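Reseña: el kit de muñeca Clemura para recoger la mesa, después de una temporada de uso
15/08/2020

Compramos el kit Clemura en December pasado no, en diciembre, para repetir un resultado de manipulación con vajilla que llevábamos tiempo queriendo comprobar en nuestra propia mesa. El kit incluye una pinza de dos dedos, una cámara pequeña que se monta en la muñeca, el soporte y el programa para grabar demostraciones y entrenar con ellas. El brazo no viene incluido. Nosotros lo hemos montado sobre un Stedon, que figura en la lista de compatibles.

El montaje llevó una mañana. Los tornillos del soporte entran bien y el cable de la cámara tiene largo suficiente para la muñeca, aunque hay que sujetarlo en el codo o se engancha en los giros. El manual explica la calibración en dos páginas y con eso basta. Lo que falta es una tabla de errores: cuando el programa pierde la cámara aparece un código y hay que escribir al soporte técnico para saber qué significa. Contestan en un par de días.

El método que trae el kit es aprendizaje por imitación a partir de la imagen de muñeca. Una persona guía el brazo, se graban imagen y posición, y la red aprende a predecir un tramo corto de movimiento a partir de lo que ve la cámara. La idea es que la cámara viaje con la mano y que la política dependa menos de dónde está colocada la mesa. Queríamos saber si eso se cumple fuera de las condiciones del fabricante.

Grabamos 302 demostraciones de una sola tarea: llevar un cubierto a la bandeja. La grabación es la parte mejor resuelta del producto. Se empieza y se termina cada episodio con un pedal, los malos se borran en el momento y los ficheros salen en un formato abierto que leímos sin problemas con nuestras propias herramientas. El entrenamiento dura una noche en un ordenador con una tarjeta gráfica corriente.

Para evaluar hicimos 122 intentos, la mitad con la mesa en su sitio y la otra mitad con la mesa desplazada y girada. Contamos como acierto que el cubierto acabe dentro de la bandeja sin intervención. Con la mesa en su sitio hubo 59 aciertos de 61. Con la mesa movida el resultado bajó, pero menos de lo que esperábamos por nuestra experiencia con cámara fija: fallaron 8 intentos de 61. Casi todos los fallos fueron de agarre, con el cubierto girado respecto a los dedos, y muy pocos de localización.

También probamos a quitar la cámara de muñeca y entrenar con una cámara externa Ishida que ya teníamos. Con la mesa en su sitio apenas hay diferencia. Con la mesa movida, la política de cámara externa no sirve. No es una comparación del todo limpia, ya que las lentes son distintas y no igualamos la resolución, así que no damos la cifra.

Los puntos débiles son de mecánica. Los dedos son rígidos y con objetos planos hay que bajar mucho, casi hasta tocar el tablero. Un cuchillo apoyado de plano es el peor caso, y conviene entrar por el mango. Las puntas de goma que se venden aparte ayudan algo y se gastan pronto. El otro problema es que los propios dedos tapan una parte de la imagen justo cuando la pinza se acerca al objeto. El fabricante recomienda inclinar la cámara un poco más; lo hicimos y mejoró, a cambio de ver menos del fondo de la mesa.
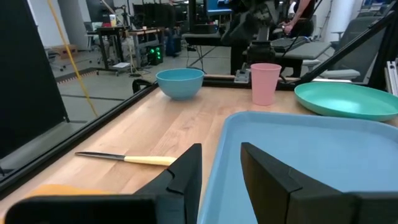
Grupo de Manipulación Robótica, Laboratorio Fullden

El juego de vajilla que usamos es de colores planos: bandeja y cuenco azul claro, vaso rosa, plato verde azulado y un cuchillo de mango amarillo crema. Sobre la madera clara se distinguen bien, y eso favorece al método. No hemos medido qué pasa con piezas transparentes ni con cubiertos enteros de metal, y quien piense usar el kit en una cocina real debería hacerlo antes de fiarse de nuestras cifras.

El fondo importa menos de lo que temíamos. La cámara de muñeca recoge también parte del laboratorio, con gente y muebles detrás de la mesa, y no notamos que los fallos se agruparan en las sesiones con más movimiento. Sí influye la luz. Con una lámpara lateral aparecen sombras de los dedos que no estaban en las demostraciones y el brazo duda antes de cerrar.

Para un grupo que ya tiene brazo y quiere datos propios en poco tiempo, el kit cumple. Si se buscan dedos blandos o control de fuerza, hay que mirar otra cosa. Nosotros seguiremos con él para la tarea de apilar cuencos, con las puntas cambiadas y la cámara en la posición inclinada.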